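Westemstead Technical Program
Service Robotics Laboratory
Handout 4: A stopped run in the shelf-tidying task

Read before the November lab. Bring the fault worksheet.

1. Background

The task is simple to state. A two-armed legged robot walks up to a shoe rack, picks up slippers one at a time, and sets them in pairs. The planner is Gape, release 30. The balance controller is Skasus. The two exchange a reach limit at the start of each grasp, and the fault covered in this handout lies in that exchange.

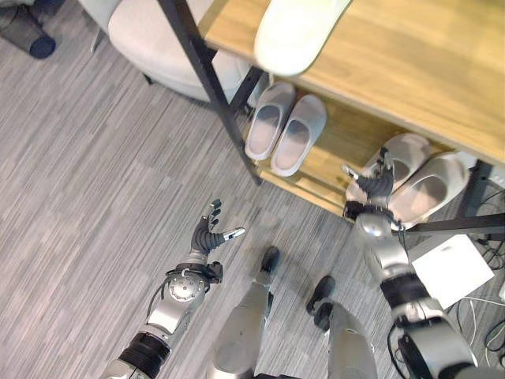 Skasus computes the reach limit from foot position. If both feet are confirmed on the floor, the limit is the full forward range. If one foot is unconfirmed, the limit drops to 492 mm and the planner must either step again or give up the grasp.

2. What happened

The run stopped at log line 2989 with a torque fault in the right shoulder. The operator pressed the stop button after the fault was raised, so the button press is not the cause. Going back through the log:

- Right foot contact was lost for 30 ms during a low reach.
- Skasus lowered the limit correctly.
- Gape had already read the limit and did not read it again.
- The arm kept extending past the lowered limit until the shoulder faulted.
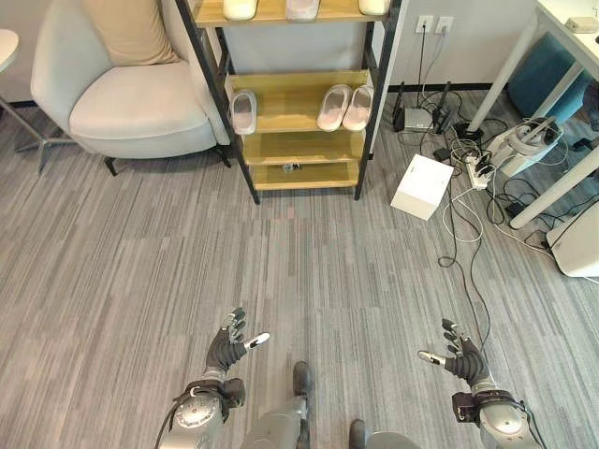
No single module broke its own specification. The Gape manual says the limit is read "at grasp start." The Skasus manual says the limit "may change at any time." Both statements were true during the run. Section 3 of the worksheet asks you to write the interface rule that was missing.

3. First fix and why it was withdrawn

The first patch made Gape read the limit on every control cycle. The torque fault did not return, but the arm now hesitated whenever contact flickered, and one hesitation ended in a dropped slipper.

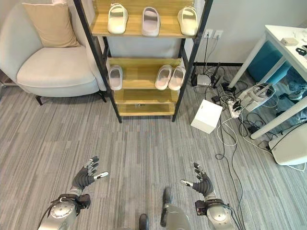
The Gramorbridge group objected that a dropped slipper is a nuisance and a shoulder fault with the body leaning forward is a hazard, and that the patch should have stayed in until something better was ready. Their point is fair. Be prepared to argue either side in lab.

4. Floor area and stop distance 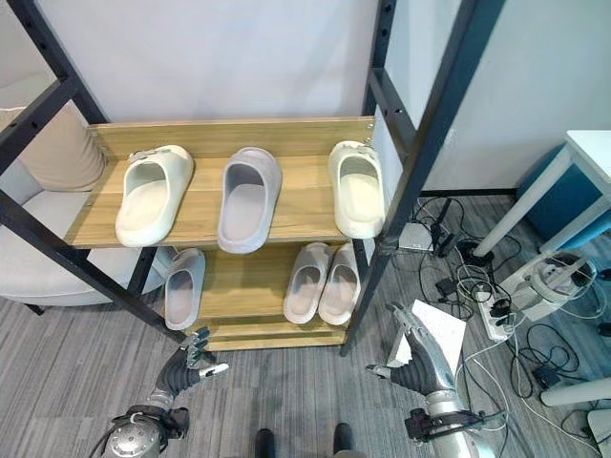
A fault during a low reach leaves the robot with its weight forward, and the recovery step is usually sideways. The recovery area must therefore be checked as well as the approach path. Cables are the main concern. With a power strip and adapters lying on the carpet to the right of the rack, a sideways step to that side can land on a cord, and foot contact may again be reported as lost. Mark that side as blocked in the floor map before enabling the arms.

5. For the lab

Work in groups of 4. Replay the log with the arms disabled, find the last cycle at which a safe retract was still possible, and give its line number. Show the torque plot. Worksheets without a plot will be returned.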